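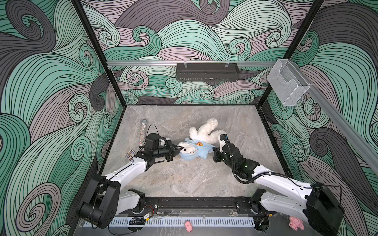
2023年12月3日

先说结论：明年的设备预算我终于交上去了，拖了整整一个星期，周末还搭进去一个下午。表格最后一版叫“预算_最终_真的最终_改2”，懂的都懂。

事情从六月说起。那时候我们只有一个双臂工位，排队用的人越来越多，大家在共享日历上抢时间段抢得很难看，有人把凌晨的格子都占了（占了还不来！）。老板说那就再搭一个吧，你去问问价。我当时觉得问价嘛，两三天的事，结果一问问到了冬天。

第一轮找了三家，Odden、Sanov 和 Nautiyal。Odden 回得最快，当天下午就把报价单发来了，排版特别漂亮，我差点就心动了。仔细一看，夹爪是选配，腕部相机是选配，相机支架也是选配，连控制线加长都要单独算。等我把该勾的全勾上，总价比首页那个数字高出一大截。所以第一条经验，拿到报价单先翻到最后一页，看“不含”那一栏写了什么。

Sanov 的臂我很喜欢，关节顺滑，停得也稳，去他们展厅试的时候我赖着玩了一个多小时。问题在交期。销售嘴上说很快很快，我让他写到邮件里，他写的是12周。12周，还是从收到预付款那天算起。我们这边走付款流程本身就要磨蹭一阵，这么一加，明年春天能通电就不错了。

Nautiyal 介于两家中间，价格不算低，但是配件给得全，售后工程师也肯接电话。我有天晚上发了一个关于夹爪行程的傻问题过去，对方半小时就回了，还附了张手画的尺寸图，字丑得很亲切。最后主臂我填的是这家。

臂选好之后我以为就剩签字了，哈哈，太天真。真正让我头大的是那些零碎东西。

比如导轨。两只臂的底座装在同一条长轨道上，间距以后能调，这个钱我坚持要花。之前有一次想把两只臂挪近一点，底座是直接打孔固定的，拆装加重新标定，折腾掉我们两天。轨道贵是贵，可是两天的人工也是钱啊，我在备注栏里写了很长一段，估计财务看都没看。

比如走线。线槽要买，带开孔的那种，白的黑的都行，便宜得可以忽略。扎带、魔术贴、线标、备用线也一起列。我第一版把这些全写成“耗材若干”，被退回来了，说“若干”不能报销。行吧，于是我老老实实一项一项列，光这一块就列了好几行。

腕部的线我想单独啰嗦两句。线绕在前臂上，留短了手腕一转就绷住，留长了又会蹭到工件，所以长度最好等臂到了实际量过再订。可是预算要提前报啊！我的办法是按两种长度各报一份，多出来的当备件，反正线这种东西总有坏的一天。

再比如围挡。四周用什么围、里面贴什么图案，这个话题在组里吵了很久。有人主张纯白，看着干净，有人主张贴花纹墙纸，越花越好，省得视觉模型老在一种背景上训练，换个地方就不认东西了。我站花纹这边。墙纸才几个钱，一卷贴不完还能留着换季（不是）。地面我也报了一张大理石纹的垫面，跟墙上的花纹是两种路数。围挡框架用铝型材还是别的，我问了 Emiren，他们做型材切割，可以按图下料，连角件一起寄过来，起订量也不高，给我的印象不错。

说到训练用的物件，今年这一项我单独开了一行，叫“操作对象”。毛绒玩具、瓶瓶罐罐、小卡片、小盒子，什么都有。往年都是谁家里有就从谁家里拿，拿来了就再也没还回去过，我自己就贡献了好几样。软的东西特别难夹，毛茸茸的一团，从哪个角度下手都不一样，再给它穿件小衣服，布料跟着一起动，难度又上去一截。所以我特意多报了几种毛绒的，财务那边打电话来问“玩具”是不是填错了，我说没填错，请放心。她沉默了一下说好的。

下面是我这次踩完坑之后的一点心得，想到哪写到哪，以后的我请来看：

报价单统一让对方写含税价，不然三家放在一起根本没法比，我第一张对比表就是这么白做的。

运费和安装费单独问。有一家说“包安装”，追问下去，包的是把箱子送到楼下。我们在四楼，电梯还小。

备件至少报一套夹爪手指。手指是最容易磨的，也最容易撞坏，等坏了再走采购，工位就得闲着。

电源也别忘。我量了一下现在那面墙的插座，再加一个工位明显不够，得请人来拉一路电，这笔钱不归设备科目，归另外一个科目，两张表，两个签字。

软件授权看清楚是买断还是按年。按年的话第二年谁出钱，现在就要说好。

最后汇总出来，整张表拉到底有402行，其中能称得上“设备”的也就前面那一小段，后面全是螺丝、线材、胶带、转接头。我滚动鼠标滚到手酸的时候认真怀疑过，这里面到底有多少是机器人，有多少是五金店。

还有个小插曲，系统里单价低于100元的东西不让走设备采购，得走零星采购，零星采购又有单次上限，于是我那堆小东西被拆成了好几单。拆单的规则我到现在也没完全搞明白，靠的是隔壁组传下来的一张截图，糊得要命，但管用。

现在表已经交了，等批。按去年的速度，元旦前能有消息就算快的。这段时间先把现有工位的排队规则改一改，占了凌晨不来的，扣下周的时间段，我已经写进日历说明里了。

如果有朋友也在搭双臂工位，想看我那张对比表的空白模板，留言说一声，我把价格删掉之后发上来。另外求推荐便宜好用的腕部相机支架，要轻，要能快拆，打印件也可以，我手头那个拧螺丝拧到想哭。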